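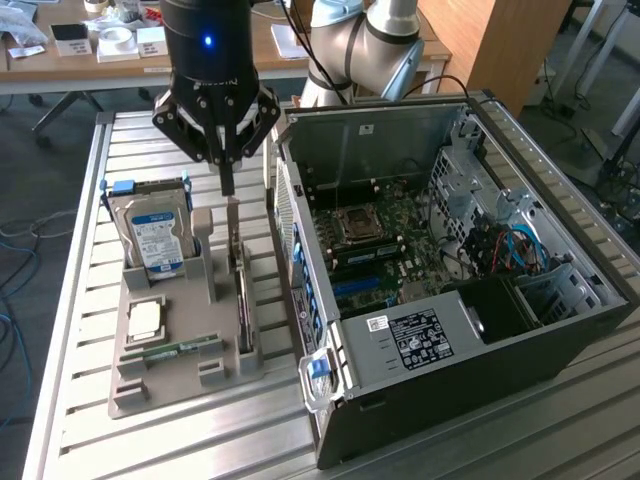
Dust and Small Parts: Notes for the Home Workbench

Most trouble with older desktop computers starts with dust, lost screws and cards that are not fully seated. The notes below assume a tower case with a removable side panel.

Before opening the case

Shut the computer down, switch off the power supply at the back and unplug the cord. Hold the power button for 3 seconds. Lay the case flat on a hard surface. Carpet is not suitable. Touch bare metal on the case before handling any part, and again each time you return to the bench.

Removing dust

Use short bursts of air with the can upright. Hold each fan still with a finger while blowing it out. A dry 2-inch paintbrush with soft bristles clears vents and grilles; keep one for this job only. Do not use a household vacuum inside the case. Work from the top down and clean the floor of the case last.

Keeping screws in order

An egg carton holds one group of screws per cup. Label the cups with masking tape. Drive screws and case screws often differ in thread, and the wrong one will strip the hole. Radomír Dvořáček of Bendcombe tapes each group to a sketch of the case, which also works if the job runs past one evening.

Cards

Remove the bracket screw or open the retaining tab, then release the catch at the end of the slot if there is one. Hold the card by its edges and lift it straight up. Do not rock it from end to end. When refitting, press evenly along the top edge until the bracket sits flat against the case. 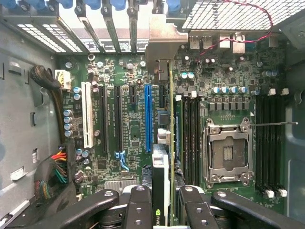 Storing spare parts

Put loose cards and drives in antistatic bags and fold the open end over. Write the month on the bag (June is enough). Keep the box off a concrete floor and away from the water heater.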